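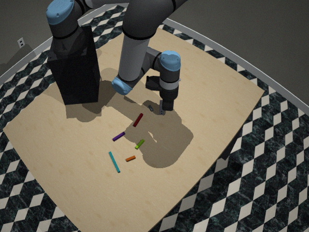 The Bus to Ornham

When my uncle died he left me his coat, his debts in the grocery shop, and a key with a paper label. On the label he had written one word, Stuvura. I asked my mother what was Stuvura and she said it was a village, or it had been a village, and that I should not waste money on the bus.

I went in September. The bus goes only as far as Ornham, and from there you must walk or find a person with a car. I found Edin Stan, who was selling plums near the station. He looked at the key for a long time and turned it in his fingers.

"You are from Sorin," he said.

"I am his nephew. Leandro."

"Leandro Orellana. Yes. He said you would be taller."

He would not take money for the ride, but he made me buy plums. I held them on my knees the whole way. The road went up between walls of stone, and in many places the walls had fallen into the road, and Edin drove around the stones without slowing down, as if he knew each one.

I asked him how many people lived in Stuvura now.

"In winter, 13," he said. "In summer it is 18, when the Pavlović family comes with the children. Then it is too loud."

The house was the last one. It had a green door and no number. The key went in, but it did not want to turn, and Edin said I must lift the door a little with my shoulder, the way one lifts a sleeping child. I lifted, and it opened.

Inside it smelled of apples. There was a bed, a stove and a chair with a blanket on it. On the wall my uncle had written in pencil, very small, in rows. I thought first that it was a prayer. Then I went near and saw that every row was a day and a few words about the weather. Rain until noon. Fog. Clear, one goat lost. Clear, goat found. The rows began beside the window and went over the stove and behind the bed, and I had to move the bed to read them.

He had told us for all those years that he was working in the city of Jescombe. He sent us postcards from there, with the bridge on them. My mother kept them in a biscuit tin.

"Who sent the cards?" I asked.

Edin ate one of my plums. "Kurniawati Chong. She had a room at the bridge. He wrote them here, a bag of them each spring, and she put one in the post every month. She was a good friend to him. Maybe more, I did not ask."

I stayed four nights. On the second night it rained and I did not sleep, and in the morning I looked for a pencil. I found it in the pocket of the coat, which I had been wearing since the bus. There was still some empty wall beside the door, at the height of my chest. I wrote: Rain all night, stopped at seven.

My hand was not like his hand. The letters were too big and they went down at the end.

When I came home my mother was peeling potatoes. She did not ask me if I had found the place. She asked if the roof was good.

"It leaks over the stove," I said.

"It always did," she said, and gave me the second knife.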